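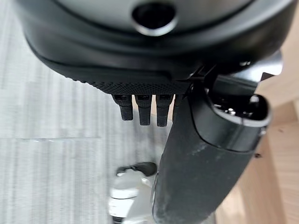

Facilities desk replied that the ticket could stay open, but asked for the cabinet model and whether the door was dropping or just not latching.

Model is the Vevwood low storage unit, light wood finish, from the Gedix order in October. It is the right-hand door. Not latching. You push it to, it sits flush for a bit and then creeps open into the aisle, and people coming round the end of the desk row catch it with a knee.

Checked so far:
Hinge screws - all tight.
Shelf - not fouling the door. Took everything off it and the fault was the same.
Level - unit was 2 mm low at the front. Packed the feet, no change.

There is also the matter of the light blue box.

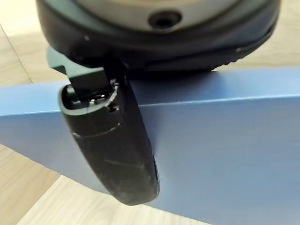 It was meant to go in the bottom of the same cabinet and I have left it out until the door is sorted. Please don't put anything heavy in there in the meantime. The shelf is fine for folders.

Second check was the latch plate, the black one at the top corner of the door. I slackened it, moved it in as far as the slot allows and tightened it again. Door held on most tries but let go when someone shut the next one along hard.

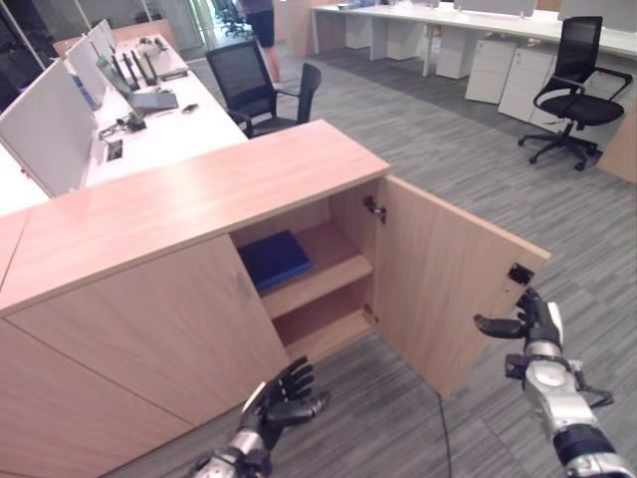 Bansal came back by email to say the plate is seldom the problem on these and the catch inside the carcass should be moved forward first, then the plate put back to the middle of its slot. They also said not to plane the door edge, as that ends the cover on the unit.

Did that on 12/21/18. Catch forward, plate centred. Opened and shut it 49 times and it held on every one, including with the left door being shut hard. Handle on the left door was a bit loose so I nipped that up as well.

Leaving the ticket open until the new catch comes from Nernenano, then fit it and close.

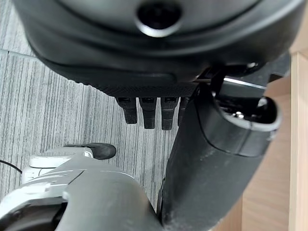
Parts and follow-up

Catch, black, 1 off. On order.
Felt pads for the feet, in stock.
Other Vevwood units on the floor not checked yet.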